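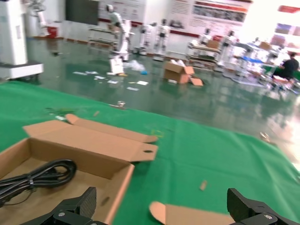 Open box with a coiled black cable, on green cloth

Can the county spend jobs money on a private company?
Our county gave Stakska 300 thousand dollars to stay in Dovatton and keep its plant open. There was no public vote. Is that legal, and can residents do anything now?

Esis
Usually legal. In most states the board can approve a grant like this in an open meeting without a ballot. Ask the clerk for the signed agreement and read the part on job targets.
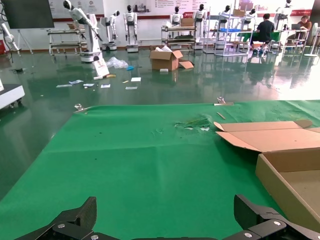
If the company misses those targets, there may be a clause to get money back. You would have to ask the board to use it.

Ikonen
They all do it. Vote them out.

dovatton124
Agree with Esis on the agreement. Our board took two months to send ours, so put the request in writing. Public comment is Friday at 2.

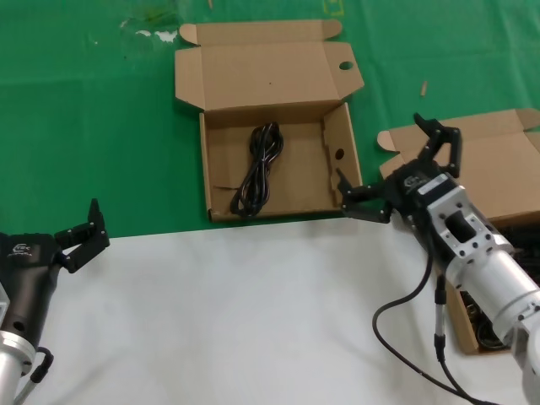 Page 2
Bring a copy of the agreement if you have it by then.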